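Floltiro hand-held gripper kit: README

Version notes, 27 October 2019

What is in the box
2 grippers, left and right
2 wrist straps
1 charger
1 printed marker sheet, with spares

The kit is sold by Livstead for recording hand work without a robot arm. Each gripper has its own wide-angle camera, and clips are saved to the card in the handle.

Sample data
The download holds 414 clips from the Stosley office, split into 11 tasks. Clips are 30 seconds or shorter. File names give the task, the side and the clip number. Audio is not recorded.

Setup
Charge both units fully. Wipe the lenses with a dry cloth. Start the left unit first, then the right, and wait for both lights to turn green.

Known issues
The marker peels if the top plate is dusty. Older cards drop frames in long clips. A fix is planned for August. 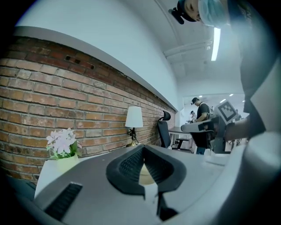 View from one gripper, with the second unit and its square marker held up beyond it.

License
Free for research use. Credit Mujić, Floltiro sample set. Faces must be blurred before clips are shared again.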